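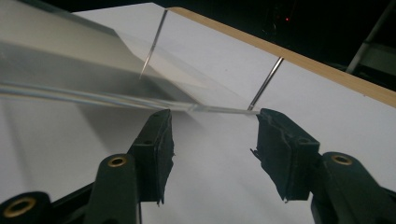
Clear acrylic covers look simple until you have to put one down exactly over a sheet of paper. I'm making a flat display for my seed packet labels: paper on the bottom, an acrylic plate on top, thin metal posts at the corners to keep everything lined up. My plate is a Trodar offcut, 2 mm thick. I do the work on a white board and I'm starting to think that's a mistake. The long edge of the acrylic catches the light as one bright line, and that line is the only part I can follow with any confidence. The flat face just turns pale gray. I keep misjudging where the corner is. Does everybody work on white, or do you put something dark under it?

Also, what order do you do things in? Posts first, then paper, or paper first?

Reto Strebel
Joined: October
Posts: 10

Re: Lining up a clear plate over paper
Posted by: fkaelin

Dark felt. White is the worst surface for clear plastic. I used to do small sign covers at a print shop and we had a piece of charcoal felt glued to a board. You see all four edges at once and it doesn't scratch.

Posts first, always. Paper goes in last, from the side.

Florian

Re: Lining up a clear plate over paper
Posted by: meinrad_a
Posts: 1,583

I don't agree about the felt. Felt sheds, and the fibers go straight to the acrylic because of the static. You get the edges lined up and then spend the evening picking gray fuzz out from under the plate. White board wipes clean. If you can't see the edge, move the lamp lower and to one side. A low lamp lights up the edges and leaves the face alone.

Here is how I do mine. I've made a good number of these for the Zolthorpe garden club and the order hasn't changed much.

1. Wipe the board and the underside of the plate with a damp microfiber cloth. No paper towels.

2. Set the paper down and tape it if it wants to curl. Low-tack tape only.

3. With the posts already standing in the plate, pick it up by the two ends and keep it level. Hold it just above the board and look straight down through it before you lower it. If you tip it, the posts lean and you'll end up chasing them.
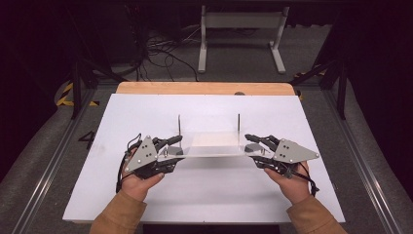 4. Lower one long side first, then let the other side down. Don't slide the plate once it's touching the paper. It takes the paper with it.

5. Check the corners. Push any loose post back in from above with a flat fingertip.

6. Leave it overnight before you hang it or stand it up.

Meinrad

Re: Lining up a clear plate over paper
Posted by: fkaelin

Your step 3 only works if the posts fit tight. If they're loose in the holes they fall out the moment you lift the plate. Reto, how are yours?

And I have never had a problem with felt shedding. Maybe buy better felt.

Re: Lining up a clear plate over paper
Posted by: Reto Strebel

Two are tight and two are not. I drilled all four with the same bit, but I think the plate moved on me partway through. The loose ones drop out if I look at them wrong.

I tried the lamp lower and it did help. I haven't tried felt because I don't have any.

Re: Lining up a clear plate over paper
Posted by: aprantl

Loose posts: put one wrap of thread tape on the bottom of the post and press it in. No glue. Glue fogs the acrylic around the hole and you can't polish it out. I lost a nice Jostel panel that way.

For picking up small posts, squeeze straight across the shaft and don't pinch near the top. 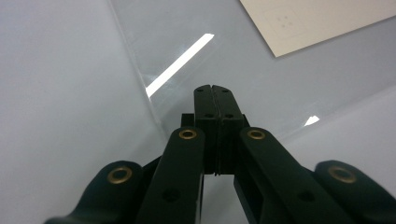 If you hold them by the tip they spin, and a spinning post will find the one spot on the plate that wasn't scratched yet. Get it standing over the hole, let it touch, and only then push. It's slow work. I have a box of 144 of the thin Steiner pins and there are still plenty in there that I bent by hurrying.

On the board color, I'm with Meinrad. White, with a low lamp. But I put a strip of masking tape down where the far edge should land, and I aim for the tape instead of the plastic.

Alois

Re: Lining up a clear plate over paper
Posted by: meinrad_a

The tape line is a good idea. I'd do it on two sides.

I wouldn't use thread tape, though. It's white and it shows through clear plastic from every angle. Get a slightly thicker post.

Re: Lining up a clear plate over paper
Posted by: aprantl

It shows if you use too much. One wrap, trimmed. On a seed label display I don't think it matters.

Re: Lining up a clear plate over paper
Posted by: fkaelin

It matters if the whole point is that it's clear. 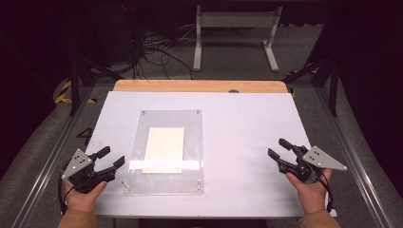

Posted by Mathias Lanz, September 29, 2023

I'd leave the plate flat on the board and do the last pins there, with the paper already under it. A cream sheet under the acrylic shows you right away if it has drifted to the left, and a strip of white tape across the lower part gives you something to square it against. Do the two top corners first. When those are standing you can lay the next pin down near its corner until you're ready for it. I find it easier than keeping them in a dish, where they roll and stick together.

So my order is plate and paper, top corners, bottom corners, then take the tape off. Meinrad's method means lifting the plate with posts in it and I never got along with that. It probably depends on the size. Mine are small enough to reach across.

Felt or white board, I've used both. Felt was nicer for drilling, white board was nicer for everything after.

Re: Lining up a clear plate over paper
Posted by: Reto Strebel

Thanks, all. I'm going to try Mathias's order this time, with Alois's tape line at the far edge. I ordered thicker posts for the two bad holes. If they don't fit I'll do the single wrap of thread tape and put up with seeing it.

Meinrad, one question on your step 6. Why overnight, if there's no glue in it?

Re: Lining up a clear plate over paper
Posted by: meinrad_a

The paper. If it was taped flat it wants to creep back for a few hours, and I'd sooner find that out on the bench. You can skip it with card stock.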